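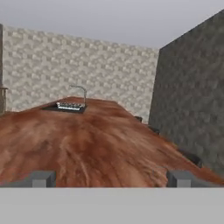
Would this run on the laptops my club already has, one message asked back in October, or are we going to need a real arm to get anything out of it? The same message wanted to know if a kid who has never written a line of code could do something with it in one afternoon.

Yes to the laptops, no to the real arm, and yes to the afternoon, as long as it's a longish one with snacks.

# Flokard Kitchen, version 2

I run the robotics club at Rovwood, and Flokard Kitchen is the practice kitchen I built for it (with a lot of bossy input from the students). It's a simulated kitchen with a robot in it. Your students write the program, press run, and watch the arm go where they told it to go, which is often not where they meant. Then they fix it and run it again. I've been using it in one shape or another with every group I've had, and this is the version I finally feel okay about charging money for!

Why a kitchen? I started with a plain box and some cubes like everyone else, and my kids were bored of cubes in a week. A kitchen has counters and corners and cabinets, and everyone who walks into the room already has opinions about where a mug should go. They argue about it. I love it when they argue about it, because somebody has to write the argument down as steps.

## What you get

- The simulator, with a full kitchen and a robot with a two-finger gripper
- The block editor for beginners and the Python editor for everyone else
- A student workbook, plus a teacher copy with my notes in the margins
- The Prondulier practice rules, set up as a timed mode
- Wall textures, floors and counters you can swap around

The download is 762 MB. I know, I know. Most of that is textures, and I did try a slimmer set, but the students voted it down in about four seconds. If your school network is slow, grab it at home and bring it in on a USB stick. The installer doesn't need to be online once you have the file, and neither does the simulator after you've typed in your class code.

## How a session goes at our place

We put 2 students on each laptop. One drives and one reads the workbook out loud, and they trade when they finish a task. I've tried three to a screen and the third one ends up on their phone, so I'd borrow an extra machine before I did that.

The first task is just moving. Get the arm over the counter without touching anything. It sounds like nothing and it takes most new pairs a good while, mainly on account of the camera. The kids are used to video games where you float behind the character, and in the gripper view you're looking out over the fingers, so "left" suddenly means something you have to think about. I tell them to hold up their own hand in front of their face and turn it. The room looks ridiculous. It helps a lot.

After that comes opening and closing the gripper, then approaching something slowly, then the part everybody came for, which is picking things up. I would really beg you not to skip to that part. My first year I let a group skip ahead and they spent the rest of the term launching cups across the room (the physics is fairly forgiving but it does have limits).

Task five is the one I get the most mail about. It asks students to turn the robot away from the counter and travel toward the tall cabinets without clipping a corner, and the workbook gives them no path at all. They have to plan one.

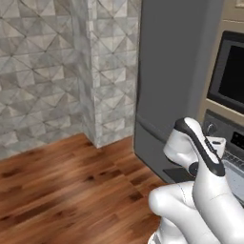 Some pairs draw it on paper first, some just poke at numbers until it works, and I let both happen. What I do ask is that they save every run, even the bad ones, and write one line under each about what they changed. Those notes are gold when you're trying to work out in week six why a program that used to be fine has started hugging the wall.

## The Prondulier mode

If your club enters the Prondulier contest, this is probably why you're on this page. The practice mode gives you the same kind of thing we get on the day: a starting position the team hasn't seen, a task card, and a clock. There are 101 starting positions in the pack and you can lock the ones you want to save for later. I keep a handful hidden until the last practice, and my students have tried to bribe me for them with cookies.

Scoring is on by default. You lose points for collisions, for dropping things and for going over time. You can turn the clock off, and for a brand new team I would. Pressure is fun once you can already do the thing.

One warning. Practice mode is my best reading of the rule book, and I'm a club leader, so please check the rules for your own event before you argue with a judge using my software as evidence.

## Changed since the first version

The lighting is softer and the counters have a lot more grain to them. Collision checking around inside corners is much better (the old one let the elbow slide right through, and a certain team built their entire strategy on that). Block programs now turn into Python with one button, so a student can see what their blocks look like as text. That button has done more for my shy coders than anything I ever said at the whiteboard.

I also added a mode called Yao, after the bowl-stacking game we used to play on rainy days. Each team gets one try per turn and has to hand the controls over after. It's loud. Save it for the end.

## Things it doesn't do

It doesn't have running water. Every class asks. The drawers don't all open yet, and I'm working on that. It won't run on tablets, and on the oldest laptops you'll want to switch the textures to low or the arm gets jerky and everyone blames their code.

It also won't replace time on a real robot if you're lucky enough to have one. We don't, most of the year, and my students still walk up to the real thing at competitions knowing how to approach an object and how to back off from one.

## Getting a copy

A class license is $101, once, and covers every laptop in your room. There's no yearly fee. If that's out of reach for your club, write to me through the contact form and tell me a bit about your group, and we'll work something out.

Put your school name in the order form the way you want it on the start screen. I type those in by hand, so codes go out in the evening after I've had dinner, and if yours hasn't shown up by the next morning, look in your spam folder and then nag me.

Page updated December 14, 2020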